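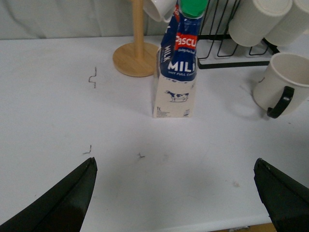

Food and Beverage Service, Unit 7
Handout: Milk and Mugs at the Hot Drinks Station
Module leader: Ryszard Brzozowska
Funthorpe site, training kitchen

Scope

This unit covers the storage and handling of UHT milk in one-liter cartons, and the storage of mugs on open racks. Coffee machines are covered in Unit 8. Students who missed the session on hand washing should read that handout first.

1. UHT milk

1.1 Definition
UHT stands for ultra-high temperature. The milk is heated to at least 135 °C for a very short time, cooled, and filled into sterile cartons under sterile conditions. An unopened carton keeps for months at room temperature. An opened carton does not. Once the cap seal is broken, the milk is treated as fresh milk and goes in the refrigerator.

1.2 Full cream and other grades
"Full cream" on a label means that the fat has not been reduced. In American usage the same product is called whole milk. Imported cartons may carry either term. For the station, full cream is the default grade. Reduced-fat milk is kept on the shelf below and must not be poured into the same pitcher.

1.3 The carton
A gable-top carton has a flat base and a sloped top that carries the screw cap. Points to check before opening:

Capacity mark. Stock sheets at Funthorpe are kept in liters. Enter the mark as printed.
Date. Read the date on the carton itself. The date on the outer case is not accepted as a record.
Shape. A swollen carton is rejected unopened and reported.
Cap. Reject the carton if the seal under the cap is broken or missing.

1.4 Opening and pouring
Wipe the top of the carton with a clean cloth. Unscrew the cap fully and place it with the inside facing up. Pour with the carton held so that air can enter above the milk; this reduces gulping and splashing. Replace the cap between pours. Write the time of opening on the side panel in marker, for example 7:15 a.m.

1.5 After opening
Store at 5 °C or below. Follow the storage time given on the carton. Where the carton gives a range, the kitchen works to the shorter figure. Do not top up a pitcher that already holds milk. Empty it, wash it, and refill.

2. Mugs on open racks

2.1 Reason for racking
Mugs stacked inside each other chip at the rim and hold water between the surfaces. Hanging them by the handle with the mouth down lets water run out and keeps dust from settling inside.

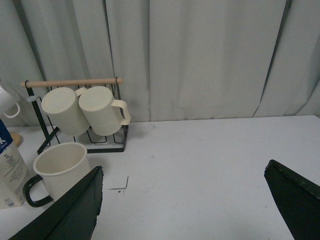 2.2 Parts of the rack
The type in use has a base tray of thin black metal wire, a post, and a horizontal wooden dowel. The handle goes over the dowel. The metal parts and the wood are cleaned differently. Wire is washed with detergent and rinsed. The dowel is wiped with a damp cloth and dried at once, never soaked. A cracked dowel is taken out of use.

2.3 Loading
Hang each mug by the full curve of the handle. A mug caught only on the lower part of the handle will slide. Leave a gap between neighbors where the dowel length allows. Load from the post side outward and check that the rack stands firm before adding the next mug. The older Clastgate notes recommend loading both ends first; disregard this.

2.4 Glaze and finish
Matte surfaces mark more easily than gloss. Gray lines inside a pale mug are usually metal left by teaspoons. Remove them with a mild cream cleaner and a soft cloth, then wash again. Do not use steel wool.

3. Table surface

White tops are wiped before service and after every spill. Dried milk leaves a dull film that is easier to find by touch than by eye. Smudges that remain after detergent are noted on the cleaning sheet.

4. Practical task

Work in groups of 2. One student prepares the milk as in 1.3 and 1.4 while the other loads the rack as in 2.3. Change places and repeat. Record the opening time and the refrigerator temperature on sheet 74 and hand it in before leaving.

Reading before the next session: sections 1.5 and 2.4, and the Unit 8 handout up to the paragraph on steam pressure.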